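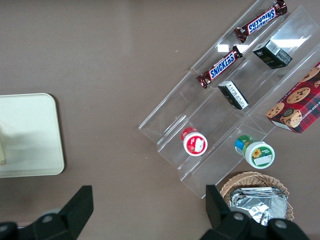 Lecture notes: Robot learning, Unit 7

Learning from demonstration with wrist cameras: what the view gives the policy and what it leaves out

These notes go with the second half of the unit. Read them before the lab. The method is the one used in the Serkdale shelf study, run by Nikola Obradović and Mathias Rüegg, and most of the results below come from their write-up.

1. The problem

We want a policy that takes a camera view and the current gripper state and returns the next short motion. The task family is shelf picking: take a named item from a stepped display and put it in a tray. The items are ordinary shop goods such as chocolate bars, small jars and cartons. The shelf is clear acrylic.

Clear plastic is awkward for two reasons. Depth sensors often return nothing from it, or return the surface behind it. Colour cameras see the edges as faint lines, and overhead lights show up as bright patches. In the view at the top of the page there is a strip of glare on the upper shelf behind the two Snickers bars, and the empty compartments can be made out only by their thin outlines. A planner that needs a full model of the shelf before it moves will have a hard time with this. The question in the study was whether a policy trained on demonstrations could do without the model.

2. Why the camera is on the wrist

A fixed camera sees the whole table, but the arm gets in the way just when the grasp is about to happen. A wrist camera moves with the hand, so the fingers stay in the same place in the view and the target grows as the hand comes in. Position errors are then measured relative to the fingers, which is the quantity we care about.

There are costs:

The fingers hide part of the workspace. Note the wicker basket at the bottom, whose lower part is behind the right finger.

Objects leave the view. The upper tiers of the shelf run out past the top and right, and so does part of the tartan shortbread box.

The same object looks different at each approach angle. The two Snickers bars lie parallel, yet one logo reads upside down and the other the right way up. A policy that ties "Snickers" to one orientation of the print will miss half of such cases.

3. Data

The training set had 460 demonstrations, all collected by hand guiding. Each one starts from a random hand pose above the table and ends when the item is released over the tray. The layout was changed between demonstrations, including which tier each item was on and whether jars stood up or lay on their sides. Both jar poses appear here: the one with the red cap is upright, the one with the sunflower lid is tipped over. These need different grasps. For the upright jar the fingers close around the side from above. For the tipped jar the hand must first turn to line up with the jar's axis.

Failed demonstrations were kept in a separate file and not used for training. We will come back to this choice in Unit 8.

4. Method

The policy is trained by behaviour cloning with action chunks. At each step the network predicts a short run of future hand motions instead of one. The hand carries out the first part of the run, then the network predicts again. Chunking helps with pauses in the demonstrations. A single-step policy that sees a person hesitate above the shelf tends to learn to hesitate as well, and can get stuck there.

Two inputs were compared:

(a) wrist view only
(b) wrist view plus a fixed overhead view

All other settings were the same.

5. Results

Each policy was tested on 200 trials with layouts not seen in training. Policy (b) completed 83 per cent of its trials. Policy (a) did less well overall, and nearly all of the gap came from trials where the target was outside the wrist view at the start. When the target was in view from the first step, the two were too close to separate.

The most common failure for both was contact with the front lip of a tier. The hand came in low, touched the acrylic and pushed the shelf back. Obradović and Rüegg put this down to the lip being nearly invisible against the tabletop, but they did not run a test with an opaque shelf - treat it as a likely cause and no more than that.

Foil packets were left out of the test set. Their creases change with every touch, and the bright reflections gave unstable results in early runs.

6. Points to take away for the lab

Report success separately for targets in view and out of view at the start. A single overall figure hides the main effect.

Vary the lighting between collection sessions. Glare moves when the lights or the camera move, and a policy can learn to use it as a landmark.

Write down the start pose of every trial. Several groups forgot in November and had to repeat the tests.

Before the lab, sketch a grasp for each item on the three tiers in your own layout and mark which approach would bring a finger closest to the acrylic. Bring the sketch with you. Lab groups and bench times are on the course page.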